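Bitatham by Jouko Suominen (Räsänen, 98 pages)

Reviewed by Amra Ristić, 2021-12-23

I put off opening this one for a while, photobooks about a photographer's home town being a genre I have been hurt by before.

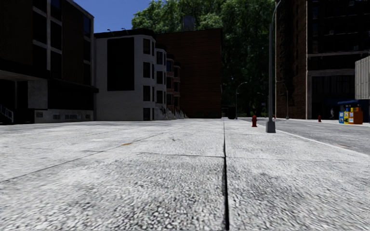 Suominen spent four winters going back to Bitatham, where he grew up and where his mother still runs the launderette. He came away with 3,744 negatives and has let us see 70 of them, all black and white, all printed a shade darker than my reading lamp would like.

The portraits of his mother are the best thing in it. She folds sheets, does her accounts and looks at her son as if he has left a door open. I'd have taken twice as many of those and lost most of the fog.

There is a lot of fog. There is also an essay, in very small type, which uses the word "liminal" on its first page and again on its second.

The printing is lovely, the binding less so: my copy cracked at the spine in the middle of a double-page bus station. Räsänen sent another, and that one has held up.

Prints from the series go on show at the Jumum gallery in Pratstead in January. His mother is said to be coming.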